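Can it put the chairs back yet? Notes on a simulated kitchen

A reader asked whether a machine can tidy a kitchen after dinner. My answer in October was "no, with exceptions," and I have spent the evenings since then trying to find the exceptions. All of the work so far is in simulation. I build the room, drop in a robot with parallel-jaw grippers, and score each attempt as done or not done. Partial credit is for people who sell robots.

The chore list has 15 entries. Wiping a flat counter is the easiest of them, and picking a toy up off the floor is the one I expected to be easy. Rigid boxes go well. Anything with lobes, knobs or a hollow in it does not, because two flat fingers want two flat faces and a toy seldom offers a pair.

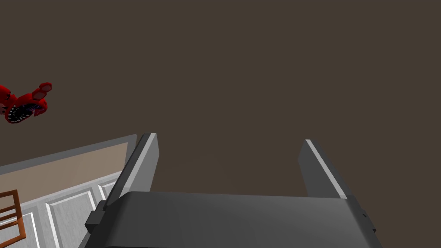 My policy was trained on 4000 simulated attempts, most of them with plain blocks. On blocks it is dull to watch and almost always right. On odd shapes it closes on one bump, the object rotates, and the attempt is over. Benvinda Pacheco suggested training the approach angle separately from the grasp. I tried that for 200 attempts and the early numbers are better, though I changed the finger friction in the same week and can't say which change did it. I will rerun with the old friction value.

The second problem is the wrist view. Once the hand is low, the housing takes up a good part of the image and the policy has to remember where things were. It remembers for 8 steps. Past that it guesses, and its guesses favor the middle of the room.

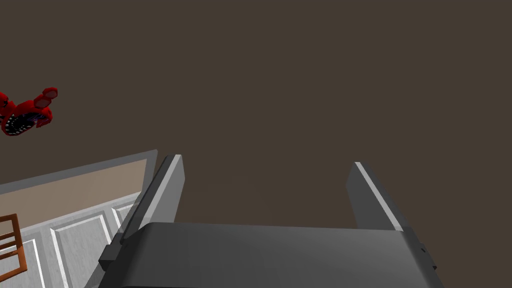

Plirnstead Hobby Robotics Club - Simulation Group

Rasmus Rozīte wants to move to hardware by spring. I would wait. A simulated floor has no crumbs on it, and a simulated cabinet never has a sticky door - both matter more in a kitchen than anything I have tuned so far. Chairs are still at the bottom of the list. Gripping a slat is fine, but dragging the chair without tipping it needs a force limit I haven't set.

Next post: friction, again, and the drawer handles if I get to them.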